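Kerkora Care Labels

A plain-text collection of clothing care labels, typed out line by line and matched to simple washing advice. If you've ever squinted at a tiny triangle with a cross through it, welcome!

What's inside

There are 272 labels in this release, from shirts, shorts, towels and bedding. Each row has the garment type, the fiber content, the wash symbols spelled out in words, and any extra note from the maker. We love the extra notes. Some are wonderfully fussy.
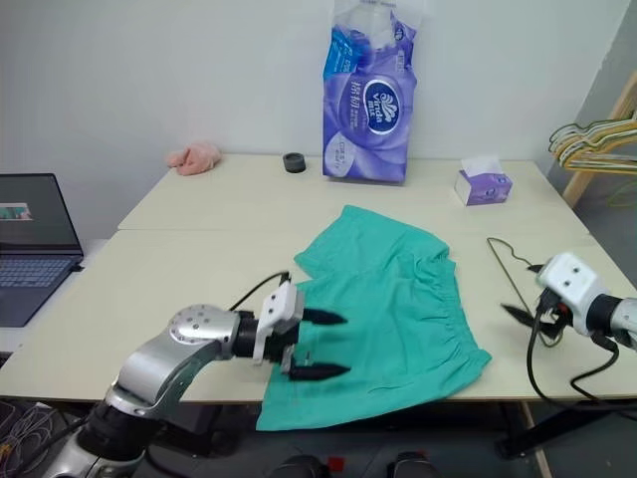
Teal-green shorts with a gathered elastic waistband.

Of the full set, 89 labels come from sportswear, and 70 of those mention elastic or stretch fibers. That part grew fast, and it's great fun to browse (try sorting by drying advice).

Files

labels.csv: the main table
symbols.csv: every symbol and its plain-English name
gurkness.txt: spelling rules we follow when typing

Known gaps

Wool is thin. Faded labels are marked "unreadable" and left blank, so please don't fill them in by guessing. Version 2 fixes the mixed-up bleach codes from the August release.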